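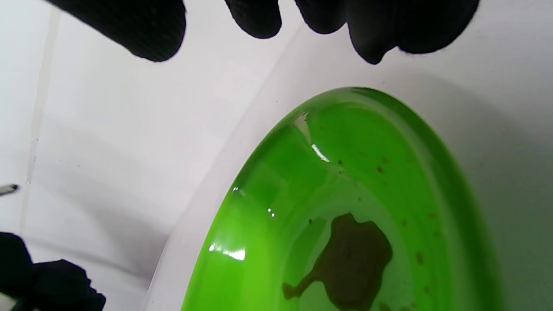

Gants noirs en maille, bout des doigts vers le bas

Hivernage d'un citronnier sur balcon plein nord-est, je rentre ou je voile ?

lilou_du_quatrieme

Bonjour à tous, je viens vers vous un peu paniquée parce que novembre est là et que je n'ai toujours rien décidé. J'ai un citronnier des quatre saisons en pot, acheté au printemps à la jardinerie Toltstead (138 euros, je n'ai pas osé le dire à ma mère), et il a passé tout l'été sur mon balcon à Flovirach. Il a fait des fleurs, il a embaumé jusque dans la cage d'escalier, et il porte en ce moment quelques citrons encore verts que je surveille comme le lait sur le feu.

Le souci, c'est que le balcon est orienté nord-est, au quatrième étage, avec un vent qui s'engouffre entre les deux immeubles. Il ne gèle pas encore mais ça descend la nuit. À l'intérieur j'ai trois solutions, aucune terrible : le salon, lumineux mais chauffé par le sol, donc impossible de couper sans que toute la famille râle ; la chambre du fond, fraîche mais avec une petite fenêtre ; et le local à vélos de la résidence, hors gel mais presque noir.

J'ai aussi un voile d'hivernage Flendance que j'ai trouvé en promo et dont je ne connais pas vraiment l'épaisseur (l'étiquette est partie à la poubelle, évidemment). Est-ce que ça suffirait avec du carton autour du pot ? Le pot fait 47 cm de diamètre, en terre cuite, et je peux à peine le bouger toute seule.

Autre chose, depuis deux semaines quelques feuilles du bas jaunissent et tombent. J'arrose une fois par semaine, le mercredi, comme en été. Je n'ai pas vu de bestioles. Merci d'avance, je prends tous les avis, même ceux qui me disent que j'aurais dû acheter un olivier !

Jordan Rowbotham

Salut Lilou ! J'ai eu exactement le même dilemme il y a quelques hivers avec mes agrumes (un citronnier, puis un calamondin, puis un deuxième citronnier, c'est une maladie) et j'ai à peu près tout essayé, alors je te donne mon expérience en vrac.

Pour moi c'est la chambre du fond, sans hésiter. Un citronnier se fiche pas mal d'avoir moins de lumière s'il est au frais, il tourne au ralenti et il attend. Ce qu'il déteste, c'est d'avoir chaud et sombre en même temps, ou chaud et sec comme dans ton salon. Avec un chauffage par le sol en plus, les racines cuisent doucement pendant que les feuilles manquent de lumière, et en janvier tu ramasses tout sur le tapis. J'ai fait l'erreur la première année : un arbre complètement chauve à l'Épiphanie, et des cochenilles à ne plus savoir quoi en faire. Il est reparti au printemps, remarque, ces arbres sont plus costauds qu'on ne croit, mais pas de citrons cette année-là.

Colle-le le plus près possible de la fenêtre, radiateur coupé si tu peux, et tourne le pot d'un quart de tour de temps en temps. Tu peux ouvrir un peu les jours doux, il adore ça. Par contre évite le courant d'air glacé en plein dans le feuillage.

Pour le déplacer, ne porte pas un pot en terre cuite de cette taille ! Laisse sécher le terreau quelques jours, ça fait déjà une sacrée différence sur le poids, puis bascule le pot et glisse un vieux tapis dessous. Tu tires le tapis, le pot suit — j'ai traversé tout mon appartement comme ça sans une rayure. Au seuil de la porte-fenêtre, en revanche, il faut être deux.

Les feuilles jaunes, maintenant. Tu arroses comme en été et c'est là que ça coince, à mon avis. Oublie le mercredi. Enfonce un doigt dans le terreau jusqu'à la deuxième phalange : si c'est frais, tu ne touches à rien, si c'est sec, tu arroses bien et tu vides la soucoupe ensuite. Chez moi en plein hiver ça veut dire tous les quinze jours, parfois moins. Et plus d'engrais avant mars. Quelques feuilles du bas qui tombent en automne, ça peut aussi être de simples vieilles feuilles, donc pas de panique tant que le haut reste bien vert.

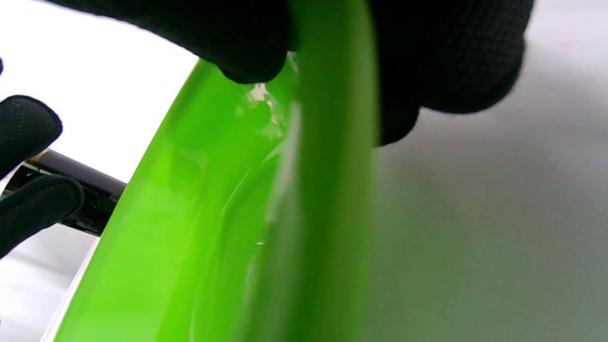 Pour l'eau, prépare-la la veille et laisse-la prendre la température de la pièce, un arrosage glacé sur des racines au repos c'est le meilleur moyen de les vexer. Moi j'en garde une réserve de 18 litres, de l'eau de pluie quand il y en a, dans un bidon opaque avec couvercle. Un plastique translucide vert citron comme sur la photo, c'est très gai, mais la lumière passe à travers, et de l'eau qui reste longtemps près d'une fenêtre là-dedans finit par faire des algues. Pour de l'eau tirée la veille et utilisée le lendemain, aucun problème, prends ce que tu as. Pareil pour les cache-pots, d'ailleurs : regarde au fond régulièrement, l'eau qui stagne sous le pot fait beaucoup plus de dégâts qu'une petite soif.

Tes citrons verts, laisse-les tranquilles. Ils vont mûrir lentement, les miens ont souvent pris leur couleur en février. Et pour l'olivier, trop tard, tu es des nôtres !

mamie_terreau

Un voile ça suffit. Le mien dort dehors depuis toujours.

Saha

Je me permets de compléter parce que la réponse juste au-dessus me fait un peu peur. Un voile dehors, ça dépend complètement de l'endroit ! Contre un mur plein sud près de la mer, d'accord. Sur un balcon nord-est au quatrième avec du vent, je ne tenterais pas. Le voile fait gagner quelques degrés au feuillage mais le pot, lui, gèle par les côtés, et un citronnier commence à souffrir dès que ça passe sous zéro un peu longtemps.

D'accord avec Jordan sur la chambre fraîche. J'ajouterais deux ou trois trucs quand même. Avant de rentrer l'arbre, passe une éponge humide avec un peu de savon noir sur le dessous des feuilles, le long des nervures. Les cochenilles sont minuscules au début et tu peux très bien ne rien voir, j'ai ramené une invasion dans mon entrée de cette façon. Rince à l'eau claire et laisse sécher à l'ombre avant de le remettre à la lumière.

Ensuite fais-le en une fois, par une journée douce, pas un coup dedans, un coup dehors toute la semaine. Il perdra sans doute quelques feuilles la première quinzaine, c'est le changement de lumière, ça se calme.

Le local à vélos, garde-le comme plan B si vraiment la chambre ne passe pas. Presque noir, il y laissera des feuilles, et il faudrait quasiment arrêter l'arrosage. Ton voile n'est pas perdu pour autant : au printemps, quand tu le ressortiras, il sera très bien les premières nuits, et aussi contre le coup de soleil des premiers jours. Attends que les gelées soient vraiment finies chez toi.

Et demande peut-être à un voisin pour le seuil de la porte-fenêtre. Je l'ai fait seule une fois, j'ai cassé le pot et j'ai eu du terreau dans les rails pendant des mois.

lilou_du_quatrieme

Merci mille fois ! Va pour la chambre du fond, mon fils dort chez son père cette semaine, il découvrira son colocataire en rentrant. J'ai enfoncé le doigt dans le terreau et c'était trempé, donc je crois qu'on tient le coupable pour les feuilles jaunes. Je m'occupe du savon noir demain, et le voisin du troisième est réquisitionné pour samedi matin. Jordan, tu tires le tapis dans quel sens, par le petit côté ou par le grand ?

Jordan Rowbotham

Par le petit côté, et lentement dans les virages !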